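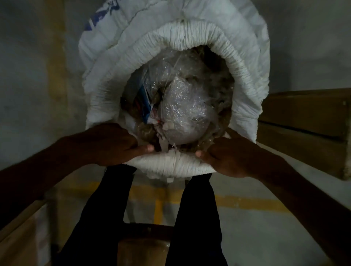 Keir Skinner held that a sack is finished when it can be lifted, and that everything we wrote after that point was decoration.

Research > Working papers > Household packing > Section 4

7 min read

4. How full is full?

Skinner's rule has the merit of being short. It did not survive the Mirport trial, in which 60 households were given woven sacks and asked to stop when they felt the job was done. Of these, 40 stopped when the sack was full, and the rest when they ran out of things they were willing to part with.

Figure 4. A woven sack held open at the rim, with a bubble-wrapped bundle among the plastic film.

Wrapped bundles such as the one in Figure 4 take up more room than the object inside deserves. Hwang's earlier Rennie survey logged 1,398 items and found that wrapping made up nearly 50 per cent of packed volume. Our participants defended it warmly. One had wrapped a cushion.

Film behaved differently. Households treated it as a colourless sort of nothing - it went in last, pushed into whatever gaps were left, and never appeared on their packing lists. We have followed their practice in Table 3 and regret it slightly.

The neighbourhood depot at Omis weighed the sacks in November. Weight did not predict how full the owners had judged them.

Contact: Mal-soon Hwang, Clusstead | © 2022 | Back to top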